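### 3.2 How small shops decide what to keep

We began this part of the study with a simple question — what makes a shop owner hold on to a slow-moving spare part for years? The literature on stockkeeping tends to treat the matter as one of cost, and cost certainly came up in our talks. But the 62 owners and counter clerks who were kind enough to sit down with us in March spent far more of their time on memory: who had asked for a part, how long ago, and whether that customer might walk in again.

Carleen Brunton carried out most of these interviews in and near Gough, usually over coffee and often well past the hour we had asked for. She found that people warmed up once they were standing beside their own shelves, so we moved the second half of each visit out to the stockroom and let the owner lead the way. Dale Chisholm then coded the transcripts, sorting every stated reason for keeping an item into a set of plain categories (the full list is in Appendix B).
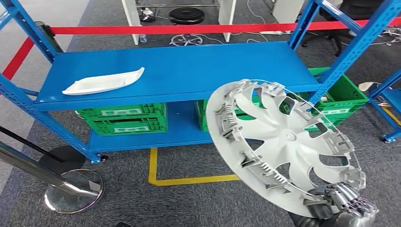

Figure 4. Open metal shelving with a white plastic tray on the upper board and a white plastic wheel cover held up in front.

The transcripts gave us 3271 separate reasons, a good many more than we had planned for, and it took two rounds of coding before we were comfortable with the categories. Agreement between the coders rose to 87 percent in the second round. Most of the trouble came from remarks such as "you never know," which could be read as caution, as habit, or as plain fondness for the thing itself. We kept these in a group of their own and return to them in Section 4.

One pattern deserves a mention already. Owners who used the Vurkereo stock program talked about age and turnover, while those who kept paper cards talked about people by name. We would not want to make too much of this — the paper group was older, and many of them had known their customers since school. Still, the difference held up when we compared owners of similar age, and it shaped the questions we asked in the follow-up calls.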